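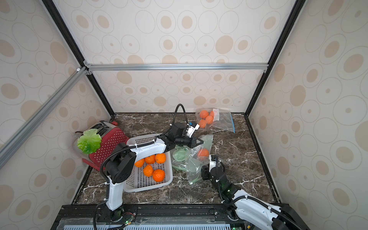 Mandarins going mouldy within days, what am I doing wrong?

nadja_k
I buy a bag of mandarins most weeks in winter and lose a few every time. They sit in the bag on the kitchen worktop. By day four one has a soft spot and by day six there is green fur on it and the one next to it. The kitchen is 21 degrees or so. Do I just buy fewer?

Phong Diệp
Take them out of the bag. Citrus gives off moisture and a closed bag holds it in. I put mine in a wide bowl, one layer, and check them each morning. Any with a dent gets eaten first.

werketti
Disagree with the bowl. In a heated kitchen they dry out and the skin goes like cardboard. Mine go in the fridge drawer, out of the bag, and they last two weeks, sometimes longer. Take them out half an hour before eating if you don't like them cold.

Phong Diệp
Fridge mandarins taste of nothing. I would rather buy a smaller amount twice.

thien_d
Depends on the variety. Loose-skinned ones with leaves on bruise if you look at them. The tight-skinned ones keep much better. I worked in the packing shed at Girau for 2 winters and we turned away anything with a puffy skin, because it never lasted.

nadja_k
Mine are the cheap ones from Mertens, no leaves. I do tend to drop other shopping in the same bag, so that may not help.

Tươi Đoàn
It won't. Anything with a hard edge or a corner presses on them, and one small nick is enough for mould to get in. I bring fruit home in its own bag and leave the top open until I unpack.

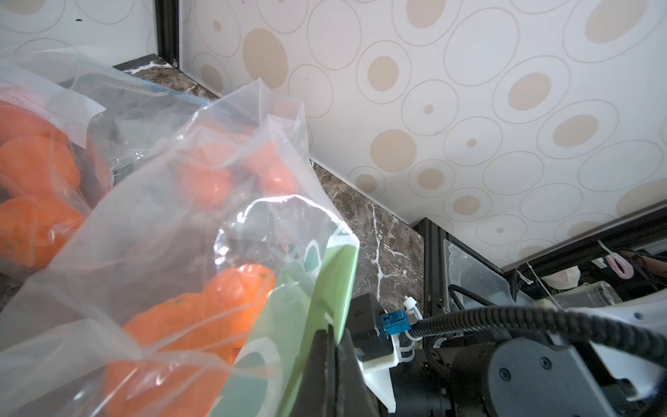
Re: Washing before storing?

nadja_k
One more thing. Should I wash them when I get home?

werketti
No. Wash before you peel. Damp round the stem end is where mine always started.

Tươi Đoàn
I do wash them, but I dry each one with a tea towel and leave them out for an hour. Never had trouble.

thien_d
If you find a mouldy one, throw it out and wipe the ones that were touching it. Then eat those first. Don't cut the bad bit off and keep the rest, soft fruit isn't like hard cheese.

nadja_k
Thanks all. Half in the fridge and half in a bowl this week, and I'll report back. It's March already so the season is nearly over anyway.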